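Print this page | E-mail this thread

Search posts... Go

Vitória Baptista
May 2, 2026

1/ OK so people keep asking me whether a machine can do the kitchen chores yet, and I've spent way too many evenings reading and watching demos, so I'm just going to dump everything in one thread. Short version: some of them, kind of, and I'm more excited than I was last August!

2/ The easy stuff first. Floors are done. My Nenley has been bumping around the apartment for two years and I only rescue it from the bath mat now and then. Picking up one thing and putting it in one bin is getting good too, if the thing is stiff and the bin is big.

3/ What still gets them is anything with a tool in the hand. A spoon! You'd think a spoon is nothing. But you have to pinch it off whatever it's lying on, turn it the right way up, get it into the food at a decent angle and carry it level. We do all that while talking on the phone.

4/ So a lot of the work right now is people doing the chore by hand with tracking gloves on, over and over, so the machine has something to learn from. Two bowls, one container, one spoon. I could watch this stuff all day. 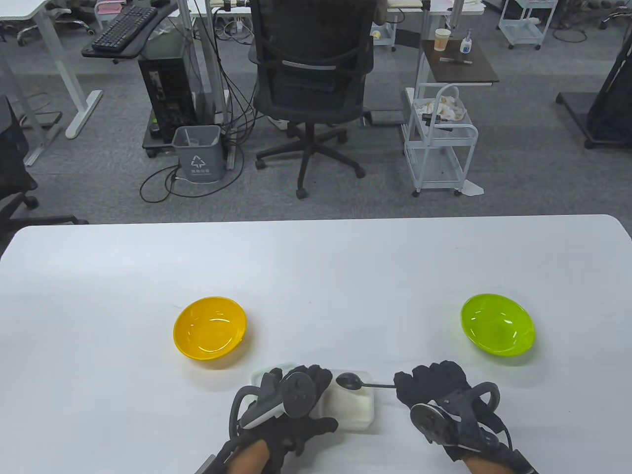 5/ And think how much is going on with the other hand. One hand holds the tub still, the other one does the scooping. The early demos I saw were all one arm, and the tub would skate off across the counter. Two hands working together is the part I'm watching closest this year.

6/ Pronano put out a talk where they went through 903 tries at moving rice from a tub to a bowl. 164 of them spilled enough that a person would have grabbed a cloth. I love that they counted it that way – "would you wipe the table" is the only score my kitchen cares about.

7/ Shop floors are further along, for boring reasons. Same tub, same height, same light every shift. A friend at the Edell plant says their packing arm handles 34 kinds of carton and only sulks at the shiny ones. My kitchen has one drawer that sulks at me, and I've lived here for years.

8/ Wet stuff, sticky stuff, soft stuff: still hard. Peanut butter is a monster. Yogurt isn't great. Dry rice and beans are where I'd put my money for the first thing you could really leave a machine to do.

9/ Would I buy one today? No. Would I let one feed the cats dry food while I'm at work? Ask me in a year, I might say yes! Going to the D'Souza open day next month and I'm bringing my own spoon to see what they do with it.

10/ Will add to this thread as I find more. If you've seen one handle a ladle, please send it to me – I haven't found a good clip yet.

Comments (4)

Babar Rind
I work nights in a commissary kitchen and portioning is the job everybody tries to swap out of. Scooped 193 tubs of coleslaw on Thursday. Send the robot.

Vitória Baptista
@Babar Rind coleslaw is the final boss, sorry!! Maybe start it on the croutons.

mopbucket_jo
what about folding fitted sheets

tinroofkitchen
Regarding 7, shiny cartons give our line trouble too. We ended up changing the lamp and it got a lot better. Worth passing on to your friend.

Print this page | E-mail this thread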